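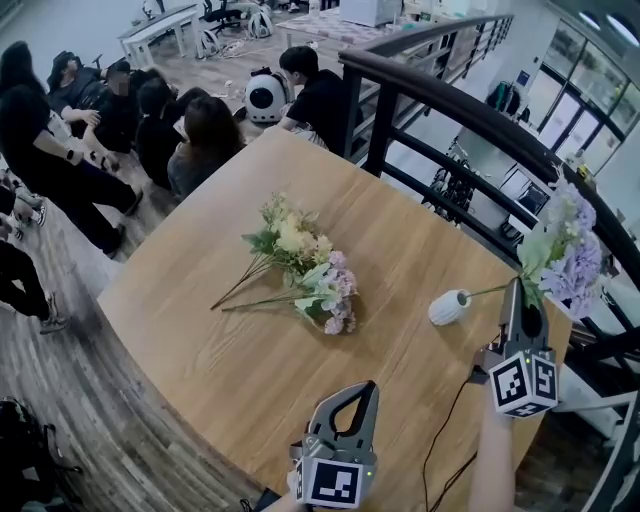 Flower arranging on the round oak table, Clundascombe mezzanine. Lavender stem in a hand-held gripper, two bunches still on the tabletop.

Clundascombe Flowers: README

Contents of this folder

Recordings and notes for one household activity: placing artificial flower stems in a small vase. The set holds 427 episodes. Each episode is stored in its own numbered directory with a video file, a plain text note and a row in episodes.csv.

Maintainer: Yayra Dogbe
Labels: Ritu Yadav, Wumpini Agbeko
Label review: Drahomíra Sýkora
Version: January, second release

Task

Stems start flat on the table. The person picks up one stem, brings the cut end to the vase opening, lowers it in and lets go. The episode ends when the last stem listed in the note is in the vase or when 60 seconds have passed. Episodes stopped by the time limit are kept and carry the value "timeout" in the result column.

Objects

Vase: white, ribbed, round and squat, narrow opening. Listed as vase_small. The opening takes the full set of stems only if the first ones go in at a slant.

Flowers: artificial. Listed by main color: cream, lavender_pink, lavender. The cream group includes pale yellow blossoms. The lavender group is the hydrangea type with green leaves. Do not merge lavender and lavender_pink; the stems differ in stiffness.

Table: round, light oak. No cloth or mat is used. Stems slide easily on the bare surface, and a stem that rolls off the edge ends the episode with the value "dropped".

Location

All episodes were recorded on the mezzanine, with the table against the black metal railing. Daylight comes from the tall windows on the far side of the lower floor. Brightness varies with the hour and was not corrected. Items on the lower floor were moved between sessions and are not labeled.

Columns in episodes.csv

episode_id: directory number
stem_order: colors in order of placement, separated by a plus sign
result: complete, timeout, dropped
first_contact: time in milliseconds from the start of the video to first touch of a stem
regrasp: yes or no
note: free text, often empty

Labeling rules

A stem counts as placed when its lower end is inside the vase and the hold has been released. A bloom resting on the rim with the stem outside is not placed. If a stem falls out later in the same episode, keep the first placement time and write "fell" in the note column. Leaves caught on a neighboring stem are ignored unless they pull that stem out of the vase.

Known problems

Color names in the first 60 episodes were entered by hand and contain spelling variants. A lookup table is in fixes/colors.txt.
First_contact values under 300 are mostly errors and should be checked against the video.
The cream bunch lost several leaves during the sessions. Its outline in later episodes is thinner.

Corrections go to Yayra Dogbe with the episode number and the column name.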